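Subject: Re: [mirkbridge-books] Cataloguing titles not in Latin script
From: Tetsuya Shibata

On the April batch, Lendgate list wrote:
> Some 100 of the donated paperbacks have no record we can match.
> Do we enter the English title where the cover prints one, or
> romanize the original? Search is hopeless at the moment.

Both, but in separate fields. Put the original characters in the title field, exactly as printed, with the subtitle after a colon. Any English wording on the cover goes in the parallel title field. Don't correct it, even if the grammar or the plural looks off. 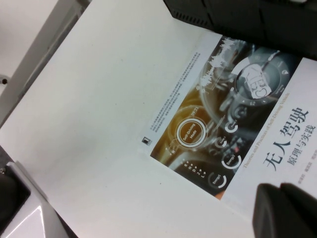 For 无人驾驶 : 原理与实践 the parallel title is "Theories and Practices of Self-Driving Vehicle" – singular, as on the cover. Romanization goes in the variant field, without tone marks: Wu ren jia shi : yuan li yu shi jian.

Don't take text from cover artwork. Record 944 picked up "Self-Driving Mode" as a series title, and I've removed it.

Shelve under vehicle engineering, colour code 6. Authors come from the title page only, in the order given there. If the title page is missing, leave the field blank and set the status to 2.

Tetsuya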